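Workshop Tips: Planning and Budgeting for Robot Equipment

Prepared by the Gunditbridge Shared Workshop for member groups

Groups applying for equipment funds should read this page before requesting quotes. The arm or humanoid is seldom the whole cost, and applications that list only the robot are returned for revision.

Start with the task. Write down what is to be picked up, how heavy it is, and how far it must travel. A two-finger gripper suits many bench tasks, but finger shape and opening width vary by supplier. Ask for a trial with your own parts. Penov and Vimodum both accept sample parts by mail, and either will return a short written report.

Measure the bench and the floor next. Allow for the full reach of the arm, the mounting base, and a chair for the operator. Extrusion framing can be cut and moved later, so it is sensible to order 2 spare lengths with the first purchase.

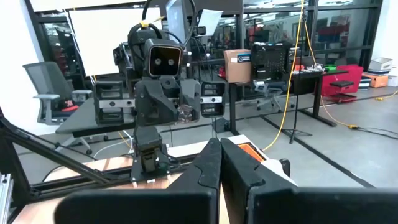
Cables deserve a line of their own in the budget. Members should set aside $400 for power cords, data cables, sleeves, ties, and floor covers. Cords that cross a walkway must be covered or rerouted overhead before the equipment is switched on. Leave slack at every joint, and check that no cable pulls tight at the end of the arm's travel.

Lighting is often left out. An adjustable panel light on a stand is adequate for most camera work. Request the stand and the light on the same quote, as mounts differ.

Spare parts should be ordered with the robot. Keep 2 sets of gripper fingers on the shelf, together with the screws that fit them. Store small parts in clear bins, labeled with the supplier's part number. Retain the shipping box until the warranty period has ended.

Used equipment may be considered. The Trujillo surplus list is updated each March and shows the age and service record of each item. Do not commit funds to a unit older than 5 years unless the supplier confirms in writing that controller parts remain available.

Quotes must show delivery, training, and software renewal as separate lines. Send the completed worksheet to the workshop office with the floor plan attached. Requests received without a floor plan are held until one is supplied.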